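Open Afternoon at Werkdale: Your Questions

Hello! I'm Corinne Oyelaran and I look after the open afternoon, so most of your emails land with me. I've pulled together the ones that come up again and again. If yours isn't here, write to me and I'll add it (I do get to them, just not always before the kettle's boiled).

When is it, and how long should I allow?

It's in June, and doors open at 1.30 in the afternoon. The simulator demonstration takes 30 minutes and then people tend to hang about asking things, so give yourself a good hour and a half if you'd like a go yourself. We do the whole thing again at 4.

Do I need to book?

Yes please. We have 70 places across the two sittings and last year they all went. One booking covers one person, children included. If you can't come after all, let me know and I'll pass your place on.

What will I see?

The main event is our kitchen simulator, which Kohei Kaneko and Marcus Dvorak have been building for ages and are very proud of. It's all done on the computer and shown on the big screen in the front room. You watch a robot arm working at a kitchen counter, picking up bits of food and utensils, while Kohei talks you through what it's trying to do.

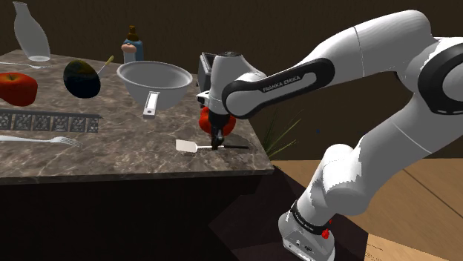 Kohei likes to start with food, and I think he's right, as everybody knows how they'd pick up a piece of fruit themselves. He'll usually ask the room to guess where the fingers ought to go before he runs anything. With the tomato held up just above the worktop near its edge like that, and a spatula lying just under the fingers, you get people calling out advice from the back row! It's a Franka arm, for those of you who asked which make we use. After that he'll try an awkward one or two, and he takes requests if there's time.

So there's no real robot?

Not for this demonstration, no. I know a few of you were hoping to shake hands with one. Everything on the screen is simulated, and that lets us be a bit reckless. If Marcus wants to drop something over and over to see how it lands, he can, and I don't have to find a mop.

Can I have a go?

You can! After the talk we open up the two desks by the window and you can drive the arm yourself with a hand controller. Turns are five minutes. It's harder than Kohei makes it look, and my own first try was dreadful, I shoved everything sideways and never got hold of a thing. Go slowly, line yourself up from above and close the fingers last. Most people want to close them far too soon.

Can I see what the arm sees?

Yes, and this is my favourite bit. Marcus can switch the screen over to a close-up view looking down past the fingers, and suddenly the job makes a lot more sense. From further back you think you're nicely lined up and then you swap views and find you're miles off. 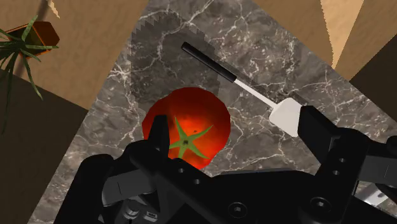

I'd suggest asking for that view as soon as you sit down at the desk. You can swap back whenever you like, there's a button for it, and Marcus will show you which one. Some people keep flicking between the two and that works fine as well.

Is it suitable for children?

I'd say from eight upwards, mainly because of the sitting still. Younger ones are welcome if they're happy on a lap. Please stay with them at the desks.

How do I get to you?

The 183 bus stops at the end of our road, and it's a short walk from there. Parking is tight, so share a car if you can. The front room and the toilets are all on the ground floor with no steps.

Is there anything to eat?

Tea, coffee and squash, plus cake until it runs out. No food or drink at the desks, please.

Can I bring a school group?

Not on the open afternoon itself, but Pravesh Swanepoel arranges separate visits for schools during term. Mark your email for him and tell us the age of the group and how many are coming.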